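The case for the plain microwave

My last microwave had 38 buttons and settings, by the manual's count. I used 2 of them. One added thirty seconds and the other stopped the thing. The rest sat there for nine years, including a button for baked potatoes that I pressed once and never trusted again.

When it died in September I went looking for something simpler and found that simple has become hard to buy. The big store in Lallthorpe had a wall of models, and most wanted my phone number. The Dullora could download recipes. The Nilta came with an app and a page of terms. I asked for one with a dial and was sent to the back corner, where there was a single model from Mulder with the box taped shut. It cost less than 100 dollars. I bought it.

I think we have let appliance makers decide that more is better, and we pay for it twice. We pay at the register, and we pay again when the control board fails and the repair costs more than the machine. A dial can wear out too, but I have never had one ask for an update.

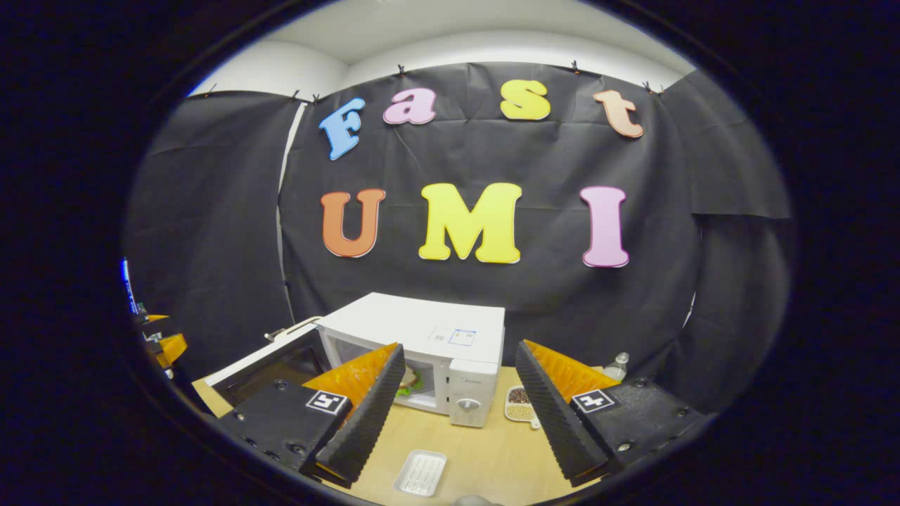
*A white microwave on a wooden tabletop, door open, with a plate of something green inside.*

People tell me the extra features are harmless and I can ignore them. I don't agree. My mother could not work the old one without her glasses, and she gave up and used the stove. A friend with stiff hands can't press a flat panel hard enough to make it beep. For them the features are in the way of lunch.

There is a fair argument on the other side. Sensors can keep food from drying out, and some people do cook whole meals this way. They should be able to buy that machine. I only ask that the store carry the other kind where a shopper can find it, and that the maker keep parts for it.

The Lallthorpe store sent me a survey afterward. It had a box for comments, so I asked them to move the dial model to the front. I haven't heard back, and the last time I was in, it was still in the corner.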